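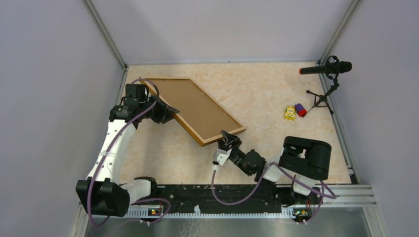
Drura laser distance meter: tested on listings

The Drura is a handheld laser distance meter sold to agents and property managers who measure their own listings. It costs 300 dollars with a belt pouch, a wrist strap and a charging cable. It pairs with the Clendar floor plan app, which is sold separately by subscription. I used both for the listings I took on from March onward, alongside the older Smits meter I have carried for years.

Scope of the test

I measured occupied houses, vacant houses, two condos and one duplex. The largest was a ranch on a corner lot with over 4,000 square feet under roof, counting the garage and a converted porch. Every room was measured once with the Drura and once with the Smits, and any pair of readings that disagreed by more than half an inch was checked with a steel tape. I did not test the meter on commercial space.

Hardware

The body is slightly thicker than a phone and has a rubber edge. The buttons have a firm click and can be worked with thin gloves on. The measure button sits on the face, with a second one on the side for use when the unit is held against a wall. The side button is easy to press by accident when the meter is in the pouch. There is a lock setting in the second menu that prevents this, and it should be on by default.

The rear edge has a fold-out pin for measuring from inside corners. The meter is supposed to sense when the pin is open and change its zero point. It did this every time once the pin was fully extended. With the pin partly open, the display still showed the rear-edge icon and the reading was short by the length of the body. Check the icon before each room.

The display is readable in a lit room and in a dim basement. Outdoors at midday it is hard to read, and the laser dot can't be seen on light siding at any useful distance. The Smits has the same problem. For exterior walls I went back at 7 p.m. or used the tape.

Indoor accuracy

On flat painted walls the two meters agreed nearly every time. Disagreements came from three kinds of target: glossy tile, mirrored closet doors and heavy curtains. On mirrored doors the Drura sometimes returned the distance to whatever was reflected, with no warning. The Smits tends to show an error code in the same spot, and I prefer that. A business card held flat against the mirror fixes it on either meter.

Baseboards are the other common source of error. If the rear of the unit rests on the baseboard and the beam strikes the wall above the opposite baseboard, the reading is off by one board thickness. This is the user's mistake and the manual covers it well.

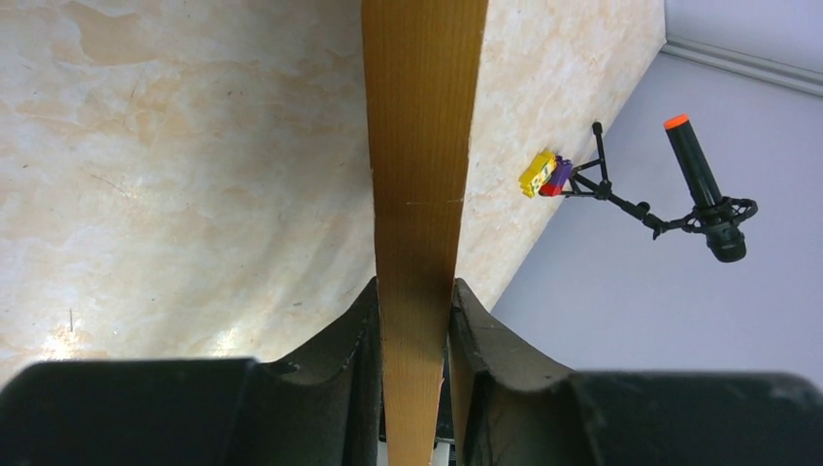 A reader of the earlier short notice wrote that none of this matters much: buyers look at the price and the bedroom count, an appraiser will measure the house again anyway, and a $20 tape has served that office without a single complaint.

The appraiser point is fair. My answer is that the appraiser's number arrives after the house is under contract, and a gap between that number and the listing is a bad thing to be discussing at that stage. The tape is accurate. It is also slow for one person working alone in a furnished house, and most of the time saved by the Drura is saved there.

The Clendar app

Pairing takes a few seconds and held up through most visits. When the phone screen locks, the connection drops, and the next reading stays on the meter only. It can be sent later from the meter's memory, but the app does not ask which wall it belongs to and places it on the wall last selected. I had one bedroom come out the size of a hallway before I caught the cause. Set the phone to stay awake.

Drawing a room means sketching a rough box and assigning one reading to each wall. Square rooms are quick. Bay windows are not, as the angle tool accepts 90 and 135 degrees as presets and anything else has to be typed in. Stairs, closets and knee walls are separate objects with their own settings.

The area total is where most agents should slow down. Clendar lets you mark each room as finished, unfinished or excluded, and the totals follow those marks. It marks every new room as finished. A garage left at that setting will go straight into the living area. The sloped-ceiling option is buried on a room's detail page, and I would not use the total for an upper floor without opening that page for each room.

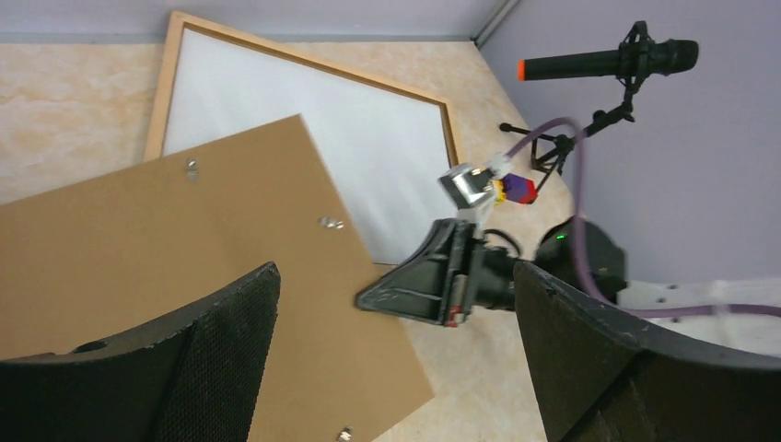
Cusard Listing Trade Notes — Issue 5

Exports are PDF, image and plain table. The PDF is clean enough to attach to a listing as is. Wall dimensions can be turned off for the public version, which keeps the plan readable on a phone. The table export lists rooms in the order they were drawn and cannot be sorted in the app.

Battery and storage

The built-in battery lasted through a normal week of visits on one charge. I charged it on Wednesday as a matter of habit and never ran it flat on a job. It can't be replaced by the owner. The Smits takes two AAA cells, and for anyone who works far from an outlet that remains a point in its favor. The Drura charges from a car adapter but can't take measurements while plugged in.
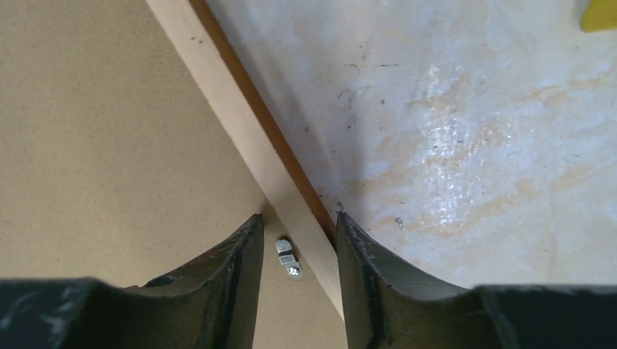
The memory holds the most recent readings with no room names attached. Without the app running, you need a notebook. Clearing the memory takes a long press on two buttons, and there is no confirmation step.

Support

I wrote to Drura twice. The question about the pin got a correct answer the next business day. The question about mirrored surfaces got a link to the manual page I had quoted in my message.

Verdict

The meter is good and a little overpriced. The app does more than the Smits can offer and needs to be watched — mainly the finished-area default. Agents who list mostly vacant, rectangular condos can stay with what they have. For furnished single-family houses measured by one person, I would buy the Drura and try a month of Clendar before paying for the year.

Firmware was updated once during the test. The update changed the start-up beep, which can now be turned off.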